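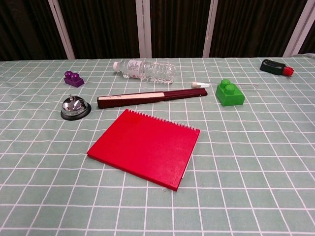

# Spiral binding

**Spiral binding**, also called coil binding, is a method to hold loose sheets together with one long wire or plastic coil. The coil passes through a row of small holes along one edge of the paper. It is common for school notebooks, calendars, cookbooks and manuals.

## Method

The sheets are first punched in small stacks. After this the coil is turned into the holes like a screw, and both its ends are bent so it does not come out. A hand machine of the type made by Bosen punches up to 8 sheets at one time. In larger workshops the coil is inserted by a motor.

## Use

A spiral-bound book opens completely flat, and the cover can be folded to the back. For this reason it is liked by cooks and by students who write on small desks. The binding has also weak points. A metal coil can be crushed in a bag, and the pages tear easily at the holes.

In the town of Orellana, the Garon paper works started in July with an order of 3000 school notebooks, all with wire coil. Plastic coil was added later for calendars.

## See also

- Comb binding
- Saddle stitching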